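Week 7: Showing the robot what you mean

Notes to go with the lecture, Jan 23, 2025. Module leader: Sigita Krūmiņa

Right, a few of you asked for these in writing because I talk too fast, and fair enough, I do. They follow the lecture more or less, with the bits I skipped when we ran over put back in. Bring them to the practical, and scribble on them as much as you like.

Where we'd got to

Last week we wrote out the steps for folding a tea towel as if we were going to program it line by line. Most groups gave up at the second corner! That was the point of the exercise (sorry). You can all fold a tea towel, you've done it since you were small, and you still couldn't say where your thumb goes when the hem slips. A lot of what hands know is like that. So this week we leave the writing alone and look at ways of showing.

The general name is learning from demonstration. You'll also see imitation learning, and in older papers programming by demonstration, and people use them loosely. I use them loosely too. If you write about it in the essay, pick one term, tell me what you mean by it and stick to it.

Moving the arm by hand

The oldest way, and still my favourite for a first go. You put the arm into a mode where the motors hold it up against its own weight but otherwise give way, you take hold near the wrist, and you walk it through the job. The proper name is kinesthetic teaching. The robot records its joint angles as it goes, so you never have to work out how a human elbow matches a robot elbow. It was the robot's own elbow all along.

What goes wrong? Mostly you do. You're standing in the camera's view, so if you want to train from pictures you've now got a person in every picture who won't be there when the robot works alone. You're also strong, so you'll shove through a bit of friction without noticing and the recorded path won't tell anyone how hard you pushed. And two arms at once is miserable. Try it with a partner and you'll find you both apologise a lot.

Driving it from somewhere else

Teleoperation covers everything from a games pad to a full second pair of arms. In the version most of you will meet, there's a small leader arm you hold and a bigger follower arm that copies it. When Rodrigo Palacios came over in June to show us the Walier rig he had the whole group threading a lace through a boot by the end of the afternoon, badly, but through. I'd recommend watching anyone's first ten minutes on one of these. They look at their own hands, then at the robot, then at their own hands again, and you can see the moment when they stop doing it.

The good part is that whatever you manage to do, the robot can do, because it has just done it. The recorded pictures come from the robot's own cameras, the recorded movements are the robot's own movements, and nothing needs translating. The bad part is that it's slow and you feel very little. Unless the leader arm pushes back at you, you're working with numb fingers and relying on your eyes for everything. Add a delay on the line and people start moving in little hops: move, wait, look, move. The robot learns the hops as well! I've seen a trained policy pause politely in mid-air for no reason at all except that its teacher used to.

Holding the gripper yourself

Third family, and the one I rushed. Here you leave the arm out of it. You take a gripper of the same shape as the robot's, put a handle on it and a camera with a very wide lens, and you go and do the job with it in your own hand. The camera sees the fingers and whatever they're near, more or less as it would if the gripper were bolted to an arm. Afterwards software works out how the gripper moved through space, and how far open the fingers were, and that becomes the demonstration.

People like this because you can carry it about. You can go to a kitchen, a shop, a workshop, wherever the task lives, and you're quick, much quicker than on a leader arm. You feel some of the contact through the handle too. Our own kit is a pair of Flikex grippers, which some of you have already had a play with. A few operators also wear a camera on the head, so that there's a wider view of what both hands are up to. That helps a good deal on two-handed jobs, where each gripper only sees its own half of the business.

The catches, and please do write these down:

The wide lens bends things. Straight edges come out curved, most of all near the rim, so the software needs to know how your particular lens bends them. That means calibration before you start, and again if anyone knocks the camera.

Tracking gets lost. Position is worked out from what the camera sees as it moves, helped by motion sensors. Point it at a blank wall, or bury it in a big sheet of something, and there's nothing to hold on to. Printed square markers can help, provided they stay where they were put.

Your arm isn't the robot's arm. You can reach round behind a box with your wrist bent like a swan's neck. The robot may simply have no way of getting there, and you'll only find out when you try to play the movement back. Check reach first, record second.

Your hand shakes, you get tired, and you get clever. By the end of a session you'll have found a short cut. The robot then gets two different ways of doing the same job and no hint about which one you'd rather it used.

Soft stuff

I spent too long on this, but I like it. A rigid block is where it is, and if you know its position and which way up it is you're nearly done. Cloth, paper, thin film, bags and cables have no single position. They fold over themselves, they hide their own corners, they catch the air when you lift them. A sheet held up close to the camera can block out most of the room. There's no tidy list of numbers for the state of a crumpled sheet, and that's a strong argument for learning from pictures and demonstrations for this sort of work.

For the person demonstrating, it mostly means slowing down at the moments of contact. Let the thing settle before you go for the next corner. If it slips, and it will, don't always throw the recording away. A few recordings where you drop the corner, go back and pick it up again are worth having, because the robot will drop it too and someone needs to have shown it what comes next. This is the drifting problem from the board: small mistakes take the robot to places the teacher never went, it makes bigger mistakes there, and off it goes. Showing recoveries is the cheapest cure I know. The dearer one is to let the robot run, step in when it strays, and add your corrections to the training set. The reading has a decent chapter on that.

How many demonstrations?

Everyone asks, and I always dodge. It depends on how much the task varies. In the practical each pair will collect 40, and I want them spread out: move the start position, change the lighting, swap who's demonstrating. If all of them begin with the sheet square to the table, you've taught the robot about one sheet in one place. Keep 7 back for checking and don't train on them, however tempting it gets when the results are poor.

Notes for the practical

We'll use the Jetumeo logging software. It's a bit old-fashioned and it will ask you to name every session, so agree your names beforehand or you'll end up with final, final2 and finalreallyfinal like last year's lot. Hajji is the name of the shared drive, for those who keep asking. Copy your work there before you leave the room.

Wrist straps on. Long hair tied back. If you're moving the arm by hand, one of you stays by the stop button and does nothing else, and that includes looking at a phone.

Say out loud when you start and stop. It feels daft but it saves you recording a long stretch of chat on the front of every demonstration. Start with the fingers open and finish with them open, both partners, every time.

Write a line after each one: who did it, what was different, whether it worked. You'll think you'll remember. By the tenth you won't even remember which of you was holding it.

For the write-up I'd like two pages on which of the three methods you'd choose for a job you know well. Pick something ordinary. I had a lovely one on buttering toast and a very dull one on surgery. Tell me what the recording would miss, too: force, sound, the smell of the toast burning, whatever matters for your job.

Reading is the usual chapter plus the short handout on lens calibration. Skip the maths at the back unless you enjoy it, in which case come and find me, I've got more.

One question from the end of the session, copied out for anyone who had to dash off for the bus.

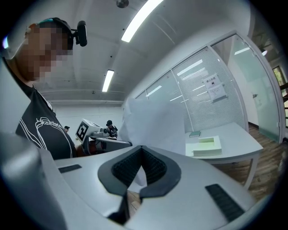 If a hand-held gripper is so much quicker, why would anyone still use remote control?

Mainly because remote control uses the real robot from the start. Every movement you record is one the arm can make, with its own reach, its own speed limits and its own cameras. With a hand-held gripper you collect faster, but you have to check afterwards that the robot can follow what you did. For a job in a tight space, or one that isn't safe to do by hand, I'd go for remote control and put up with the slower pace.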